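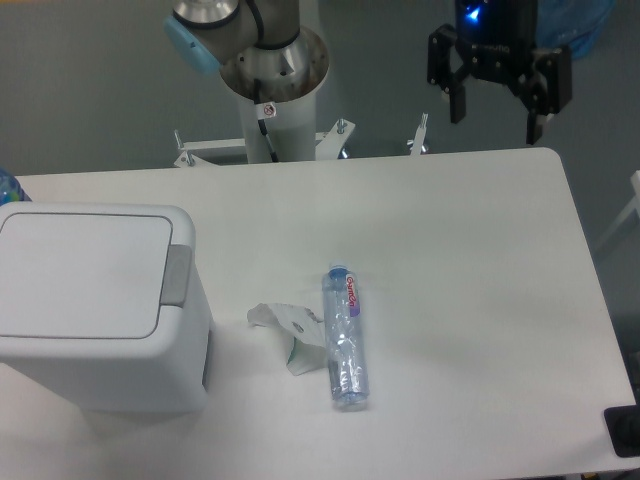 Put the bottles with the cap on and let the paper go in a separate bag, a reader from Odell wrote to me last week, and I'd have saved myself a whole evening of sorting if I'd read it sooner. So thank you, Odell! I've been covering the new recycling rules for a month now, and that one line is still the clearest version of them I've come across.

The rules start today, Monday, June 21, 2021, for everybody on the Truteson and Kuipers Street routes. Paper goes out one week and plastic bottles go out the next. No more throwing it all in together and hoping for the best, which is how my own household has done it for years (sorry).

What's changing, if you missed the flyer: each address on the two routes gets a roll of 30 clear bags for bottles. The bags are free until December. After that you pay for your own, and the office hasn't set a price. I asked twice. They said "later in the year" both times.

Bottles should be empty. Leave the cap on and don't worry about peeling the label, they take those off at the plant. You can squash the bottle flat if you like, and I do like, it's the best part of the job. Paper can be wrinkled or balled up as long as it's clean. Greasy pizza boxes and used paper towels still go in the regular trash, and so do receipts - that last one surprised me, I've been saving mine up in a drawer.

The part people are grumbling about is the small bin. Plenty of apartments on Kuipers Street have kitchens where one trash can is already a squeeze, and now there's a second bag to find room for. I stopped by the Zustano hardware store on Saturday and they had six of the little lidded bins left from a delivery of 100. More are supposed to come in over the next 14 days. A lidded one is nice to have in warm weather, but the office told me any container will do indoors, even a cardboard box, so don't feel you need to go shopping.

Pickup is early. Bags have to be at the curb by 6 a.m., and if there's paper mixed in with the bottles the crew will leave the bag behind with an orange tag on it. You won't be fined this summer. They just want you to sort it again and put it out next time.

Extra rolls are at the front desk of the Truteson branch library during normal hours. Bring something with your address on it. I'm going Thursday, mostly to ask about yogurt cups, and I'll post what they tell me.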